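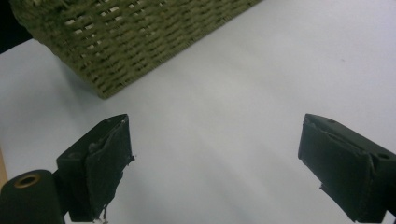 It's still a pile of stuff, it's just a pile of stuff in a basket now, one reader wrote to us last week after we mentioned the Akemen line in our shopping notes. Sestus, the Dimia housewares company that sells it, would like people to see it differently.

Mar 28, 2024 - Sestus said Thursday it will expand its Akemen range of woven storage baskets, which went on sale in December at $32 each and comes in a muted olive green. The company says it has sold 2,484 of them through its own store and through Osman, the regional chain that carries the line.

It didn't say how many came back. Asked about returns, Sestus said the figure was "in line with the category" and wouldn't give a number for the category either.

The bigger claim is the one printed on the new shelf cards, that an Akemen basket "cuts daily tidying time in half." Sestus bases this on a survey of 1,360 customers. The survey went out by email to people who had already bought a basket, and it asked them to guess how long they spent tidying before and after. No one was timed. There was no comparison with a cardboard box, or with a cheaper basket, or with putting things back where they go.

The weave is thick and the strands look like rope, with small gaps between them. It's a nice enough look. It also means coins, hair clips and small toy parts may work their way through, a complaint that turns up more than once in the reviews on the Osman site. Sestus suggests a liner. The liner is sold separately, and the company hasn't set a price for it.
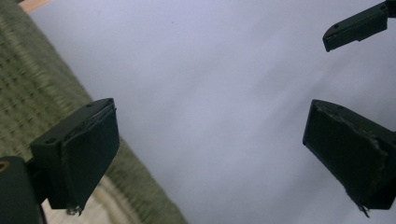 At Sestus in Dimia.

The expanded range will add 2 sizes, one of them meant for blankets. Sestus gave no date beyond "later this year" and said the price of the current basket would hold "for now."

Osman said it plans to stock both new sizes but has not decided whether to use the shelf cards. Sestus said it stands by the wording and has no plans to repeat the survey.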